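Cillstead adds a second evening group to its data skills course

The Cillstead data skills course will run two groups this spring instead of one. The new group meets in the evening, from 6 p.m., and follows the same syllabus as the daytime one. Applications open in March.

The change comes after a busy round last year. The course received 351 applications for a class that could take only a small share of them, and many people wrote to say they could not get time off work for the daytime sessions.

The course lasts 12 weeks. The first part covers Python, basic statistics and cleaning messy tables. After that, students move on to regression, classification and a short unit on time series. Nazar Kuzmenko teaches the statistics part again, and Elibariki Wanyama leads the project weeks.
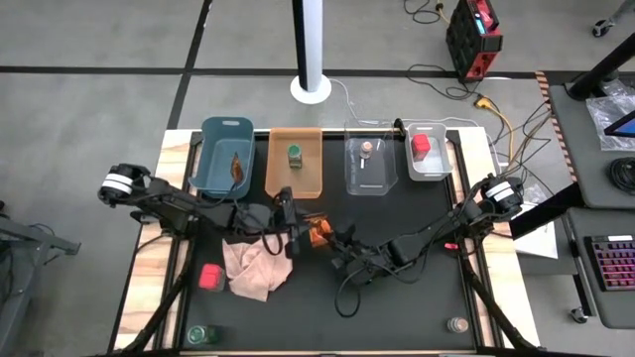
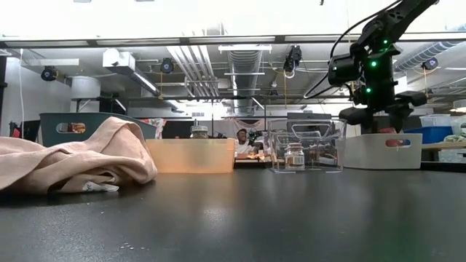
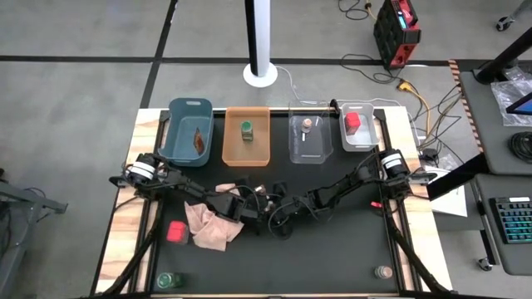
Projects are done in pairs. Last year one pair worked with Sengar, a regional bus operator, on a set of 1444 delay reports typed in by drivers. Much of the work was sorting out spellings of stop names before any model could be built. Wanyama says that is normal -- he would like applicants to know that cleaning takes up most of a project's hours.

Two partners have confirmed data for this year. Filano is providing stock records from its garden supply stores, and Buvel is providing meter readings from office buildings with the addresses removed. Students rank their choices in the fourth week.

No degree is required. Applicants need to be comfortable with school-level algebra and must complete a short coding exercise, which can be done in any language. Laptops can be borrowed for the full length of the course -- ask for one on the application form.

Those who applied last year and were not offered a place need to send a new form, but they can reuse their coding exercise.

We use cookies to improve your experience on this site. By continuing to browse, you agree to our use of cookies. Accept | Manage settings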